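## 4. Sorting of small parts before resale

The Hudholm survey covered 1641 returned household appliances, of which 1309 were taken apart by hand and their parts placed in separate containers.

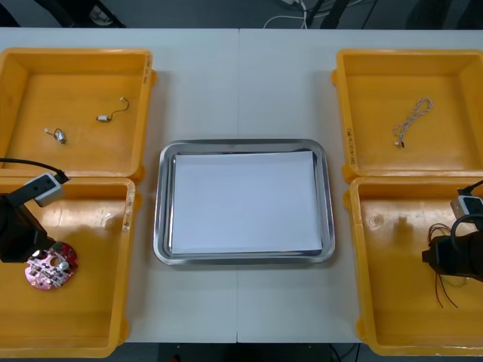

Small motors made up the largest group of parts fit for resale. Parsons and Hunt found that buyers gave more weight to the state of the leads than to the age of the motor, and the records kept at Brindatov support this view (Table 4).

**Figure 8.** Yellow plastic bins and a steel tray on a white tabletop; the upper-left bin holds small motors with wires attached.

Motors with cut leads were sold by weight at both sites. Prices at Brindatov fell in January and did not recover during the study period. The effect of storage time on price is considered in Section 5.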